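Home Products News Downloads Support Contact

Sestent 2 is out, and it finally packs the tray the way I'd pack it

I'm Riet Jansen, I run the planning team at Numeck, and I get to write the release this time because Harvey Boychuk is on vacation. So you're getting the chatty version! Sestent 2, our grasp planning software for small two-finger arms, is available for download from Wednesday, and everyone on a current license gets it free.

The big change is where the planner looks. Sestent used to build its plan once, from an overhead view, and then stick with it all the way down to the table. Now it keeps replanning from the wrist camera as the gripper moves in, 9 times a second, so it can work with a pale tray lying at an angle on a dark table and a wooden board overlapping one corner of it.
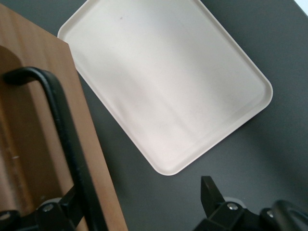
Page last changed: October, 4:15 p.m.

Partly hidden edges were our oldest complaint (hello to the folks at Willems, who filed most of the tickets). The old version saw a covered corner and decided the tray ended there. Sestent 2 fits the whole outline from whatever rim it can see, rounded corners included, and marks the hidden stretch as a guess. You choose how much guessing you'll put up with — there's a slider for it in the Imum panel, right next to the speed limit.

Then there's groceries, which is where I've spent most of my year. A narrow box of vanilla shortbread in red plaid, with a white label over part of the front, used to come back from our segmenter as two objects, the plaid one and the white one. 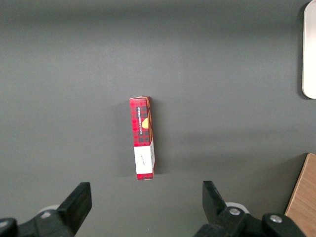 Hinata Sakai rewrote that step so it settles on the outer shape first and only then reads the printing. She tested it on 2,283 recorded approaches, and the split-box error dropped by more than 70 percent. I'm very happy about that number, and she is already annoyed by what's left of it.

Setup is lighter too. You can load your old Sestent projects as they are, but please rerun the hand-eye calibration before the first pick, as the new planner leans on it a lot harder. Josefien Van Dijk has put a short guide under Downloads, along with the full list of supported arms.

Clear plastic packaging is still hit and miss. We're working on it, and I'd rather say so here than have you find out at your bench.

For trial licenses or press questions, write to Rianne Declercq through the Contact page. She'll pass the fiddly technical ones on to me.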